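Community Help > Days Out > Open Days and Demos

Robot open day at Drudorard — worth it if I don't know anything about robots?

Brittany Vachon
My sister got us two spots at the Drudorard open day and I have no clue what I'm walking into. I work in a dental office, the most automated thing I deal with is the phone menu. The page says "live teaching demo" and "hands-on session" and then it's all parking info. Do you get to try anything or do you stand behind a rope for two hours? Also, can I bring an 8 year old? And is there food, because the page mentions Brutby and I can't tell if that's a cafe or one of the machines.

guren_fan
went in december. parking is bad. brutby is the cafe, soup was ok

Rasha Fakhoury
Oh go, you'll have fun! I went knowing zero and I still talk about it. You do get a turn, but sign up at the desk the second you arrive. I wandered off to look at the Guren arm in the lobby first (it stacks cups, very slowly, my husband loved it) and by the time I got back the early slots were gone and we had to wait until after lunch.

The teaching demo is the part I'd plan the day around. I had pictured somebody typing code, and what they do is pick up a pair of grippers, one in each hand, and do a boring household job with them over and over so the robot has something to learn from. Closing a box, opening a box, that kind of thing. The woman running our session said they wanted 1000 rounds of the same little job before they'd even try it on the machine. I asked her if she dreams about boxes and she said yes — I don't think she was joking.

When it's your turn they let you hold the grippers yourself. They're more awkward than they look! You want to use your fingers and you can't, so you end up moving your whole arm to do something your thumb would do at home. I took forever and got a very polite "nice try." Wear sleeves you can push up, and leave your bracelets at home, I had to hand mine to my husband. Watch your feet too, there are cables on the floor.

About the kid, ours had a few kids that age and they were fine in the demo, but the talk by the Hamdan people in the second half is long and all slides. I'd skip it and go back to the lobby. They only let in 100 people for each half of the day, so it never felt packed, but the line at Brutby got silly around noon. Eat early or bring a sandwich.

Oh, and ask questions while they're working, they don't mind at all. Ours kept right on going with the pink box and chatted to us the whole time, and I learned more from that than from the handout.

Contact us | Copyright Community Help 2024 | Back to top

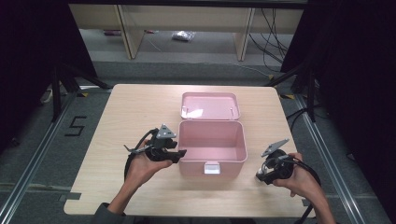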